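How I bring tired wooden spoons and chopsticks back to life

January 2025

I've been promising to write this up ever since I put a before and after of my old spurtle on the blog and had more questions about it than about any recipe I've ever posted. So, finally, my way of sorting out wooden kitchen bits that have gone grey, furry or a bit whiffy. It's an easy job for a wet afternoon and you probably own most of what you need already.

I learnt the basics from Heikki Aaltonen, who ran a spoon carving weekend I went on at Gastanside one July. I came home with a very wonky butter knife, a plaster on my thumb and a head full of opinions about oil. Everything below is more or less his method, with a few shortcuts of my own that he'd possibly tut at.

What you'll need

Washing-up liquid and a stiff brush
Bicarbonate of soda
Half a lemon
Sandpaper, one medium sheet and one fine
Food-safe oil (more on that in a minute)
A couple of lint-free rags – old pillowcase is perfect

Step 1: Sort through what you've got

Get everything out of the drawer, the jar, the pot by the hob, wherever it lives. Run your finger along each piece and have a proper look in good light. Anything with a deep crack goes in the kindling basket, and so does anything with black specks that have gone right down into the wood. I know it's sad. I hung on to a split spoon of my gran's for years before I gave in and hung it on the wall instead, where it's much happier.

Rough, pale, stained or dull are all fine. Those are the ones we can fix.

Chopsticks are worth checking in pairs. I lay them side by side and look down the length to see if one has bowed. A slightly bent one is still useful for stirring paint or propping up seedlings, so it goes off to the shed. 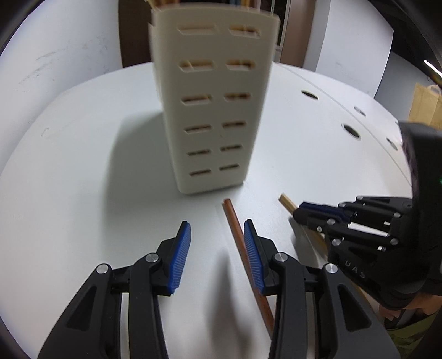 Holder with slots down the front

Step 2: Give it all a good scrub

Hot water, a squirt of washing-up liquid, and scrub along the grain. Don't leave anything to soak! I used to do this all the time, I'd fill the sink and wander off to put the washing on, and the wood swells up and comes out feeling like a peach. In, scrub, rinse, out.

If a spoon smells of onions or last week's curry, sprinkle bicarb over it while it's still damp and rub it in with the cut side of the lemon. It'll fizz a bit. Leave it while you make a cup of tea, then rinse it well. For beetroot and turmeric stains you can do this again, but I've never got turmeric out completely and I've stopped trying.

Wash whatever the utensils are kept in while you're at it. Gunk collects in the bottom of every pot I've ever owned, and there's no point putting lovely clean spoons back on top of it. A bottle brush gets into corners. Plastic ones can have a good go with hot soapy water, and if yours has holes or slots an old toothbrush does the job nicely.

Step 3: Let it dry properly

Pat everything with a tea towel and then leave it overnight, standing up if you can, or laid across a cooling rack. Keep it away from the radiator and definitely out of the oven. I tried to hurry things along once in a low oven and ended up with a spatula shaped like a crisp.

It has to be dry all the way through before you sand. Damp wood clogs the paper and you get horrible little grey rolls of mush. 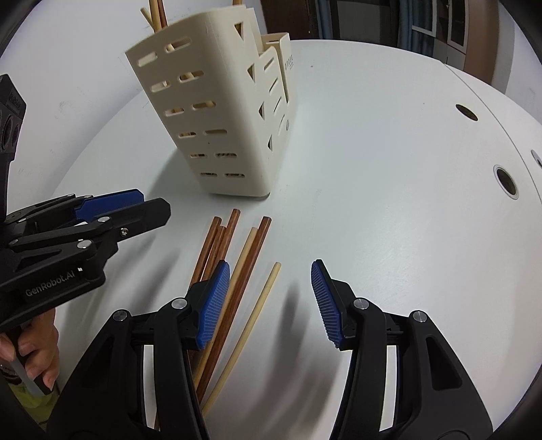

Step 4: Sand

Start with the medium paper and go with the grain, never across it. You only want to take the fuzz off, so go gently, and ease off altogether round the thin edge of a spoon bowl. Then swap to the fine paper and go over it all again. For chopsticks, fold a small piece of the fine stuff round the stick, pinch it, and pull it towards the tip while you turn the stick with your other hand. It's oddly soothing and I usually do mine in front of the telly with a towel on my lap.

If you want it really silky, wipe the wood with a damp cloth, let it dry, and give it one last light sand. Heikki calls this raising the grain and he'd do it for every piece. I do it for the ones I like best.

Don't sand anything lacquered or painted. Just wash those and leave them be.

Step 5: Oil

I use food-grade mineral oil from Foulkes, my nearest hardware shop, and a small bottle lasts me ages. Tung oil and raw linseed are good too, but they take much longer to cure and linseed has a smell you either love or don't. Please skip olive or sunflower oil, they can go sticky and rancid. If anyone you cook for has a nut allergy, steer clear of walnut oil and check what any tung oil is made from and mixed with.

Pour a little on the rag and rub it in all over, handle ends included. The end grain drinks it up, so go back for more there. Leave it for an hour or so, wipe off whatever hasn't sunk in, and do a second coat the next day. I find 2 coats is plenty for most things, though a very thirsty old spoon might want 4.

One safety thing: rags with linseed or tung oil on them can heat up and catch fire by themselves if you leave them scrunched in a heap. Spread them out flat outdoors to dry before they go in the bin.

Keeping them nice

Wash by hand, dry them straight away, and store them somewhere the air can get round. I top up the oil whenever the wood starts to look chalky. Spoons that live in tomato sauce need it more often, and my rice paddle hardly ever does.

Next time I'll have a go at chopping boards, and I've got a big one with a burn mark on it all ready to practise on.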